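Zergate 400 Stationary Diesel Tank with Metered Pump

Share 46

$2,455, delivered to a commercial address with a forklift or loading dock. Lift-gate delivery is quoted separately.

The Zergate 400 is a double-wall steel storage tank with a top-mounted electric pump, a mechanical meter and a lockable pump cabinet. Nominal capacity is 400 gallons. It is intended for farms, small contractors and delivery yards that buy diesel by the truckload and dispense it to their own vehicles. It is not approved for retail sale of fuel.

The tank may be used for on-road diesel, dyed off-road diesel and heating oil. It must not be used for gasoline, ethanol blends, kerosene blends with a flash point below that of diesel, or diesel exhaust fluid. Biodiesel blends up to B20 are acceptable with the standard seals. For higher blends, order the Hollenstein seal kit with the tank; it cannot be fitted in the field without removing the pump head.

Tank body

The inner tank is welded carbon steel. The outer wall forms a closed interstitial space with a visual leak gauge on the top plate, next to the fill port. The gauge reads green when the space is empty and red when liquid is present. A red reading after heavy rain usually means that the gauge cap was left loose. Drain the space, tighten the cap and check again the next morning before ordering parts.

Two welded skids raise the tank off the ground and accept standard forks from either long side. Lift the tank only when empty. The four lugs on the top plate are for positioning with a crane and must be used together.

The fill port is 2 inches, female thread, with a lockable cap. A vent with a flame arrestor and a separate emergency vent are fitted at the factory. Do not plug or reduce either one. If the tank stands under a roof, both vents have to be extended to the outside, and the pipe for this is not included.

Pump and meter

The pump is a self-priming vane type on a 115-volt motor with thermal overload protection. A bypass valve allows the nozzle to be closed while the motor is running, for short periods only. The motor will trip if it is left on bypass. Allow it to cool before resetting.

The Brokow mechanical meter shows a resettable batch total and a running total. It ships calibrated for diesel. Recalibration is done with a screw under the face plate, using a known volume dispensed into a proving can. The meter is suitable for internal record keeping and is not certified for trade.

The automatic nozzle shuts off when the vehicle tank is full. It hangs in a holster inside the cabinet, and the motor switch is interlocked so that the cabinet door cannot be locked with the pump running.

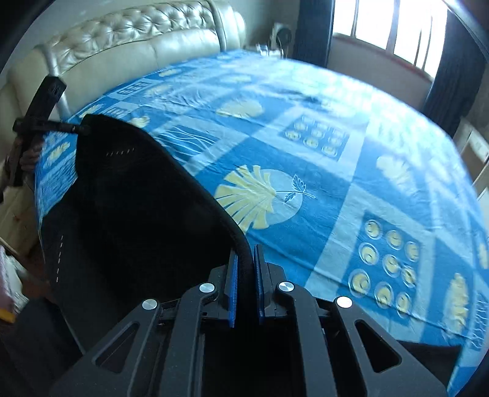
Black fabric sheet and blue patterned bedspread

Fuel records and price tracking

The optional Ustaron pulse sender mounts between the meter and the outlet hose and passes each batch to a wired keypad. The keypad asks for a vehicle number and a driver code before it releases the pump. Records are exported to a memory card as a plain text file with date, time, vehicle, driver and volume.

The keypad also holds a delivered price per gallon, which is entered by hand after each bulk delivery. It is applied to all batches until a new price is entered. The unit does not average old and new stock. Customers who need a weighted average should enter the calculated figure themselves – the worksheet in the back of the manual covers this.

Site preparation

Place the tank on a level concrete pad or compacted gravel. Concrete is preferred where vehicles pass close to the tank. Bollards are required by many local codes and recommended in all cases. Distances to buildings, property lines and wells vary by county, so check with the fire marshal before ordering. We do not accept returns on the grounds that a permit was refused.

Electrical connection must be made by a licensed electrician. The supply needs a dedicated breaker and an emergency shutoff within sight of the tank, but outside the cabinet.

Maintenance

Change the filter element every six months, or sooner if the flow drops. Check for water with paste on the dipstick before each delivery and draw off any water through the bottom drain. In cold regions, the untreated summer fuel left in the tank should be used up or treated well before February. The pump will not clear a waxed filter.

Included: tank, pump, meter, filter head with one element, hose, automatic nozzle, dipstick, manual.

Not included: pulse sender and keypad, vent extensions, seal kit, bollards, grounding rod.

Warranty is 2 years on pump and meter, from the date on the packing slip. Hose, nozzle and filter are wear items and are excluded. Damage from gasoline is excluded and easy to detect, as the vane material swells.

Stock and lead time

Tanks are built in batches and ship in order of payment. Pump heads are stocked and can be sent the same day if the order is received before noon. For questions on code distances or replacement parts, ask for Cletus Delacroix in technical sales and have the serial number ready. It is stamped on the top plate, beside the leak gauge – the number on the pump motor is a different one.

2 comments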